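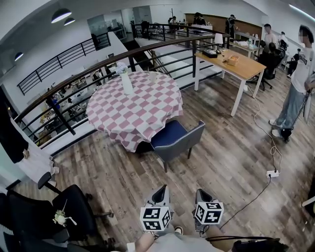
The Vusik cloth on our round table upstairs.

Vusik round tablecloth, pink and white check
Reviewed 8 Aug 2019

I bought this tablecloth in April from the Grekard shop in Chisholm. I paid 29 dollars for it, and I have used it almost every day, so I think I can now write something useful.

The label says cotton with a little polyester. The cloth weighs around 700 grams in the large size, more than my old one from Brulska, and I like this weight. On our table it hangs down nearly to the floor. For me this is pretty, but when you sit down you must take care that the cloth does not go under the chair leg. If you have small children, I would take the medium size.

Washing is easy. I wash it warm with a normal powder, and the pink has become only slightly lighter. Coffee comes out well. Red wine does not come out completely if you wait until the next morning, as I did. The instructions say not to use the dryer. I used it once by mistake and the hem became wavy, and even with the iron I could not make it fully flat again.
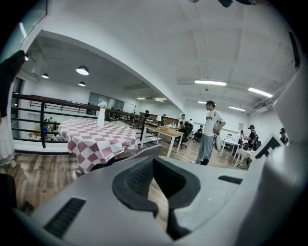 Upstairs we have white walls and a brown plank floor.

In a plain white room a pattern of this kind is quite strong. My first idea was to order the gray check, article 2049, but it was sold out, and today I am glad for the pink. I would not put it together with patterned curtains.

The thread at one seam was loose when I opened the package. I cut it and nothing more has opened. For this price the sewing should be better.

I give four stars of five.

Contact | Copyright 2019 | Back to top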